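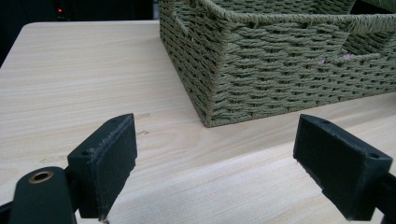
Chapter 4
Reading a Garment from the Inside Out

Most people date an old jacket by holding it at arm's length and announcing a decade. They are wrong with great confidence, and the jacket is too polite to object. Turn it inside out and the guessing gets harder to do badly.

Start with the side seams. Pinked edges, cut in a zigzag to slow fraying, were common in home sewing before overlock machines became cheap. A tidy overlocked edge points to a factory, or to a home sewer with a larger budget. Then look at the hem, where a generous allowance means someone once expected the owner to grow, shrink or have a daughter.

Labels come last in this chapter, and students hate that. A label can be unpicked in a minute and sewn into something else in 4. Thabiso Potgieter, whose Lakton study collection runs to 600 pieces, once bought a "couture" blouse on a Saturday and found a second set of needle holes under the label by suppertime. He still wears it.

We will work through seams, closures, linings and labels, in that order. You will need a hand lens, a tape measure and a garment you don't mind being disappointed by. Exercise 4.1 asks for 20 minutes with the lining alone.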